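4.2 Missed stops during the sorting task

The figures reported by Plavier for its arm controller rest on a simple claim: when the gripper meets something it did not expect, the arm halts and stays halted until a person clears it. We had reason to doubt this before we began. The supplier's own trials used tall, heavy blocks, and a tall block pushes back hard. Small light objects do not, and small light objects are what most people in a teaching lab will put on the table.

We therefore kept the task plain. The arm was asked to pick up a cube and set it down in a plate, under the Zustine planner, with the contact limit left at the factory value. Figure 3 shows the arm over the cubes. Of the 59 runs we kept, 30 ended with the cube in the plate. The rest are the subject of this section. 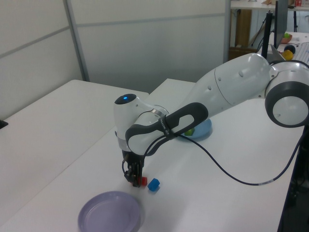

Figure 3. Robot arm and two-fingered gripper above a red cube, with a blue cube to its right. An empty plate is in the foreground.

Did the contact stop work when the gripper came down on a cube instead of around it?

In most such runs it did not trigger at all. The fingers touched the top of the cube, the cube slid or tipped, and the force fell away before the controller treated it as a contact. The log then recorded a normal descent and a failed grasp.

This matters for how the supplier counts. A failed grasp is listed as a task error, and task errors are left out of the safety totals. An arm that knocks a cube aside every time would score perfectly on the safety sheet. We do not think Plavier set out to hide anything, but we cannot accept the headline result as it stands.

Two other explanations were put to us. The first, from Oltmanns, was that the cable drags on the wrist and upsets the force reading. We tied the cable back and repeated the worst cases. The misses continued, although the readings at rest were a little steadier. The second was poor calibration of the table height. We measured the table again at each corner and found an error of 2 mm at one of them, too small to account for a finger landing squarely on a cube.

What remains is the limit itself. Lowering it made the arm stop on contact more often, but it also made the arm stop in free air — sometimes over and over in a single run — and the temptation to raise it again was strong. The Brarnmont group describes the same trade and calls it acceptable. Their report does not say how many false stops a user will put up with before switching the feature off, and we could find no test of that anywhere.

We did not try the arm near a hand, and nothing in our results should be read as saying what it would do there.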